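Care and Storage of Baseball Gloves, Bats and Balls: Household Advice for Member Families

The Allolholm Baseball Association issues the following guidance to families who keep playing equipment at home. It applies to leather gloves, wood and metal bats, and practice balls. Catcher's gear is covered on a separate page.

Gloves

Wipe the glove with a dry cloth after each use. Dirt left in the lacing holds moisture and wears the leather from the inside. Once a month during the season, apply a small amount of glove conditioner with a soft cloth, working it into the palm, the heel and the laces. An amount the size of a coin is enough for an adult glove. Too much conditioner makes the glove heavy and softens the pocket.

A wet glove should be blotted with a towel and left open at room temperature overnight. Do not place it on a radiator, in an oven or in a clothes dryer. Store the glove with a ball in the pocket, and do not stack other equipment on top of it.

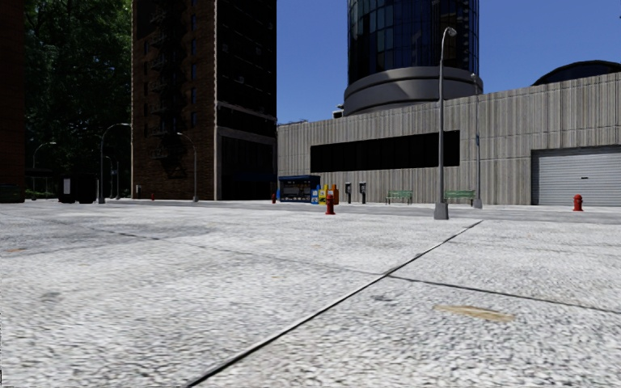
Practice balls wear according to the surface on which they are used. Leather balls should be kept for grass and dirt. For throwing against a wall or fielding grounders on pavement, use rubber or synthetic balls. Coarse, speckled concrete with long dark seams between the slabs is hard on a leather cover and will also give an uneven bounce where the ball meets a joint. Balls used on such ground should be kept in a separate bucket and marked with a pen.

Scuffed leather balls may be cleaned with a white eraser or a barely damp cloth. Never soak them. A ball that has taken on water becomes heavier and should be retired to tee work.

Bats

Wood bats should stand upright, handle up, in a dry closet away from outside walls. Rub the barrel with a clean cloth and a little rubbing alcohol to remove ball marks, and inspect the handle for fine cracks under a good light. Any bat with a crack is to be discarded. Tape does not make it safe.

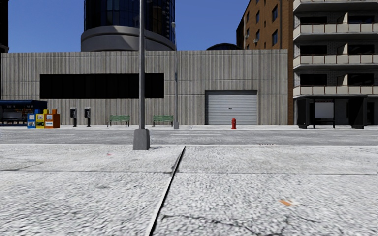
Metal bats need less attention, but the grip should be replaced when it becomes slick or begins to lift at the knob. Remove the old tape completely and clean off the adhesive before winding the new grip from the knob upward, overlapping each turn slightly. Families who keep metal bats in a garage should bring them indoors in freezing weather, and they should not be used for hitting when the air is very cold.

Equipment bags

Empty the bag after every game. Turn it inside out, shake it over the trash can and let it air for several hours. A canvas bag may be washed by hand in cool water with mild soap. Cleats belong in their own pouch, with newspaper inside if they are damp.

Reader comments

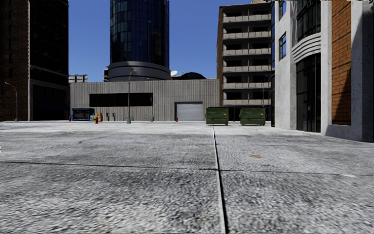
Shehata: We followed the glove advice all last season and it worked well, but I would add that the laces need checking too. Ours snapped at the web in May, and a replacement set took two weeks to arrive.

Bodinent: Does the alcohol method harm the finish on a painted bat? I tried it on a black one and some color came off on the cloth.

Emeo: Test it near the knob first. I use only a damp cloth on painted barrels and dry them right away.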